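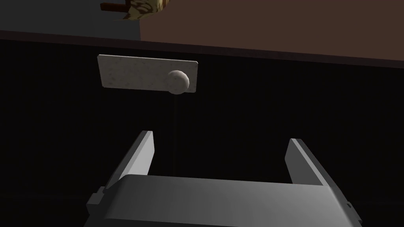 Simulated view from behind the open gripper, facing a dark drawer front with a light speckled pull.

Put the maintenance log in the simulator
By Halina Grabowska

The drawer cell at Umonska has one arm, one parallel gripper and a cabinet with a dark front. It also has a simulated twin, which the controls group uses to try new approach paths before anyone loads them on the real controller. My argument is that the twin should be maintained under the same rules as the cell, by the same people, with the same log. At present it is treated as software, and software at our site belongs to whoever edited it last.

Consider what the twin is asked to decide. The knob sits at the right end of its plate, close to the corner. The fingers have to arrive open, pass on either side of the knob, and close without touching the plate. Clearance on the plate side is the tight one. On our cell it is 7 mm with new finger pads and less when the pads are worn. The rendering gives no hint of pad wear, and it will happily run a path that a worn gripper cannot.

In July we replaced the pads on the real gripper and re-zeroed the finger stroke. The work took 40 minutes. Bogdan Olteanu entered the new stroke offset in the cell log, signed it, and put the arm back in service. The twin kept the old offset for 23 days. During that time two path changes were approved in simulation, and both had to be withdrawn when the fingers closed early on the real knob. No parts were broken. The cost was two half shifts and a good deal of argument over whose numbers were right.

Both sets of numbers were right for the machine they came from. One machine had been serviced.

The usual answer is automatic synchronization. Satari sells a package that reads offsets from the controller and writes them to the model, and we have it on trial. It copies joint zeros, tool center point and stroke. It does not copy anything the controller does not know. A bent bracket on the gripper housing is invisible to it. So is a cabinet that has been pushed back from its marks by a floor scrubber, or a drawer slide that has started to bind in the first part of its travel. Those are the faults our technicians find most often, and they find them with a square, a feeler gauge and a hand on the drawer.

Benoît Gaillard, who looks after the simulation server, has objected that technicians should not be editing models. He has a fair point about access. A wrong digit in a collision shape can hide for months. But the present arrangement has the technician measure the cell, write the value on a form, and send the form to someone who has never seen the cabinet. We have had a minus sign lost that way, and once an entire page.

I would do it as follows. Every service entry that changes a dimension gets a second line for the twin. The entry stays open until both lines are signed. The technician enters the value through a limited form that exposes only the fields in question: stroke, pad thickness, tool offset, cabinet position, knob position, slide friction. There are 38 such fields for this cell. The form rejects a value outside its service limit and asks for the measurement to be repeated. Geometry files stay locked, and Gaillard keeps the key.

After the values are in, run the approach once in simulation and once at reduced speed on the cell, from the same start pose. Stop both with the fingers open on either side of the knob, before closing. Measure the gap to the plate on the real cell and read it from the model. If they disagree by more than 1 mm, the entry stays open. A good match by eye counts for nothing in this check.

Bożena Bednarek tried this on the Lukell cell, which has a simpler gripper, and reported that it added a quarter of an hour to a pad change. She considers that too long for a routine job and would limit the check to changes of tool offset. I disagree. Pad changes are where our trouble came from, and a check that skips the routine work will miss most of the work.

There remains the question of the finish. The model's speckled pull and striped drawer front took someone a good while to get right, and the vision people need them. I have no complaint about that. I would ask only that the pad thickness get the same attention.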